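From the Handling Group: Teaching Cada to Find the Hem

Many of you stopped by the Culuvano table at the spring open house in May and asked how the cloth work was coming along, and I promised a proper answer, so I hope you'll forgive me for taking until November to write one. The short version is that Cada, our cloth-handling program, has gotten a good deal better at deciding where to take hold of a crumpled garment, and most of the credit goes to a change in how we label the practice data.

Until the summer we trained it on whole grasps. A person steered the gripper to the cloth, closed it, lifted, and we kept the view from the wrist camera along with a yes or no for whether the piece came up. We gathered 3,000 of those, and the program learned to grab the tallest fold every time — a fine way to pick something up and a poor way to start unfolding it. What you want is an edge, and a doubled edge with stitching in it is best of all, but edges spend most of their time tucked down in the creases.

So Tuncay Çetinkaya suggested we go back through the wrist views and mark hems by hand, wherever one showed at all, and let the program guess at hems first and grasps second. He and I marked them over a good many evenings (and a good deal of tea). Knit fabrics gave us the most trouble, since a soft fold and a real hem can look very much alike from close in. 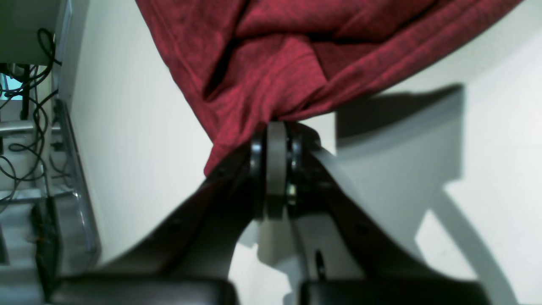 Wayne Fairclough wrote back after reading a draft of this item that he would like to see the same thing tried on woven cloth before anyone gets too cheerful, because a stiff hem stands up by itself and a program could do well on it for the wrong reasons. I think he's right, and we have put woven napkins on the list for winter.

As for results, we ran 143 trials with the old training and 143 with the new, using the same garments, and the new one chose a hem first far more often. It is slower, I'm sorry to say, and it still gets fooled by a rolled sleeve. Tuncay is writing up the labeling guide now, and anyone who would like to try marking a batch of 30 views is very welcome to write to me for a copy.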